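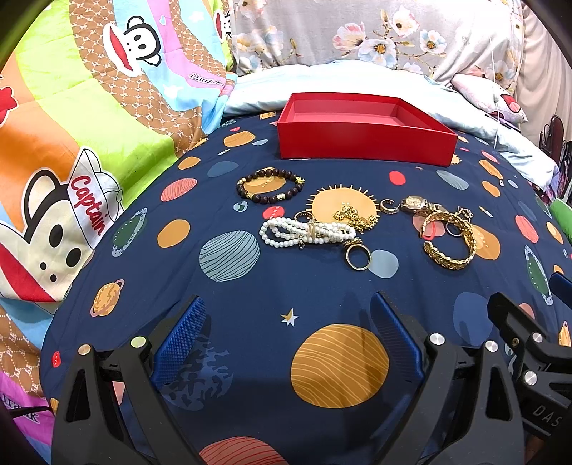
Figure 4. Jewellery laid out on a bed beside an open red box.

4.2 Emptying the box

Most households in the Panganiban study kept everyday jewellery in one container, often one that had first held something else. When we asked people to sort it, they seldom worked from inside the container. They tipped or lifted everything out on to the nearest soft surface, usually a bed, and dealt with it there. Figure 4 shows a layout of this kind on a child's-pattern sheet with planets and stars. The box is empty, and the pearl strands, beaded bracelet, watch, rings and gold link bracelet lie in front of it.

Two points came up repeatedly in the interviews. The first concerns chains. Fine chains were left until last in most homes, and several people put them back still tangled. The crumpled gold chain behind the pearls in Figure 4 is typical of the state in which they came out. Strands that had been gathered or banded were treated as a single item and moved in one go.

The second concerns the surface. Participants liked bedding because nothing rolled far and stones were not scratched. A busy print, however, made small things harder to find. Rings and small hoops were the items most often missed on patterned sheets, and one participant found an earring two days later when changing the bed. On plain sheets this was rare. Dwivedi and Rathore coded all 299 sorting sessions separately and agreed on the surface type in every case, but differed over what should count as a missed item. We kept the stricter reading, in which an item is missed only if the participant had left the room without it.

Watches caused some difficulty. Around half of the participants did not regard them as jewellery and set them aside for a drawer or bedside table, even when they had come out of the same box. We return to this in section 5.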